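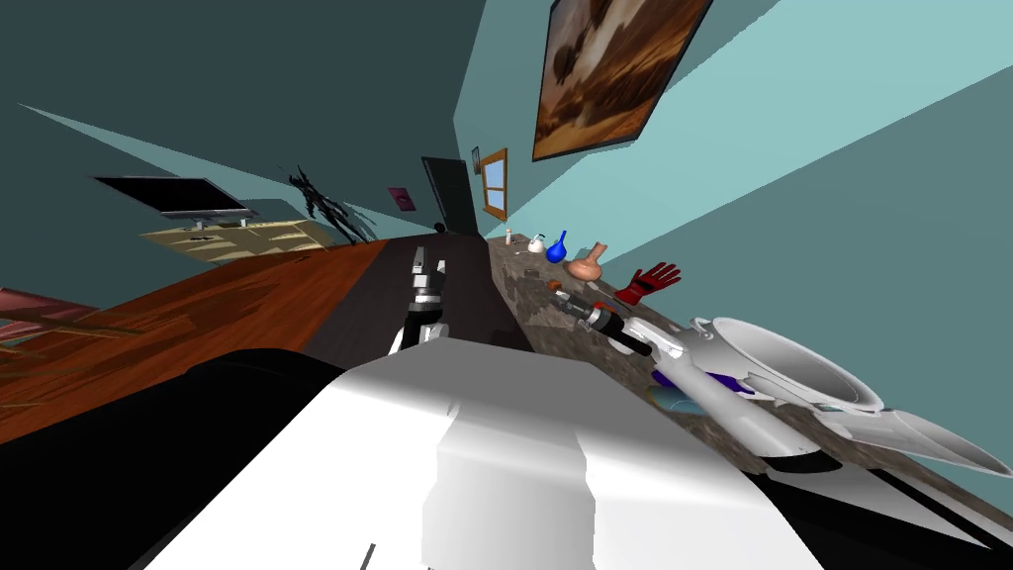 Do I need the real arms switched on while I work through this section?

Leave them off until step 8. Everything before that happens in the simulated room, and the arm controllers can stay unplugged at the wall.

4. First moves in the simulator

I wrote this part after setting up the second machine in our shared workshop, so it follows the order I did things in. Ledach is the control program and Basten is the room it loads: wooden floor, telly on a cabinet, and a long stone-look counter with a kettle, a couple of vases and a red glove on it. You'll get to know that counter very well!

1. Start Ledach and wait for the joint list to fill up. On my old laptop this takes long enough to put the kettle on (a real one).

2. Open the Basten room from the Rooms menu. Both arms should load with it. If you only get one, close the room and open it again before you start changing settings - I lost an evening to that.

3. Set the speed limit to 219. The box says 1,370 when you first open it and it doesn't remember your change, so check it every time you load a room.

4. Pick the right arm and bring its gripper over the counter with the arrow keys. Go gently near the edge. The arm will happily try to pass through the stone and then spring back.

5. Do the same with the left arm, but keep it to its own side for now.

Note: left and right are the robot's, as if you were standing inside its shell looking out. Ho-yin Wan put coloured tape on our two joysticks and I'd copy him.

6. Lower the right gripper to something soft and flat. The glove is a good first go. Leave the vases for later, they roll, and resetting the room puts everything back including the arms.

7. Save the move under a name you'll recognise next week. Mine are all called "test" and I regret it.

Caution: a saved move holds the speed it was recorded at. Open the file and look at the number before you play it on the real arms.

8. Clear the bench, plug in the Sterkstead power supply and keep one hand on the stop button. Load your saved move and press Play once.

9. If an arm judders, press stop and look at the elbow cable first. Ours is 800 mm and just long enough. With the longer upper arm fitted you'll want the 1,066 mm one.

Caution: never reach in to free a cable while the supply is on, even if the arm looks still. It holds its position under power and can carry on as soon as whatever was blocking it moves.

Note: if you use the Lü grippers, swap the finger file before step 4. The standard one closes too far and the fingers buzz against each other. The file goes in the same folder as your saved moves, and Ledach needs a restart to pick it up.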